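Galerie – Le coin vaisselle et petit linge

Bienvenue dans la galerie de l'atelier Sunia, que nous complétons au fil de nos essais de rangement, avec un peu de retard, il faut bien l'avouer. Dans cette série, il est question de couleurs, de petits contenants et de tout ce que l'on garde près de soi sans trop savoir où le mettre. 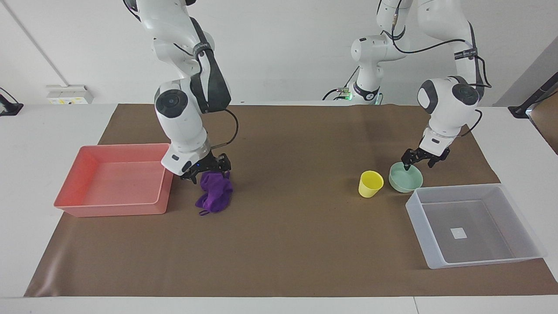 Solène Kervadec, responsable de la galerie

Un bol vert menthe, un gobelet jaune vif presque collé à lui, et voilà déjà la table de bonne humeur ! Le plateau rouge saumon est encore vide, tout comme il faut pour y poser un linge – le violet, par exemple, que j'aime beaucoup à côté de ce rouge.

Le grand bac translucide me plaît pour une autre raison : chez Drumis, où nous avons installé en juin plus de 30 étagères, ce genre de bac a trouvé sa place partout, de la cuisine à la buanderie.

Mise à jour : 20 juillet 2025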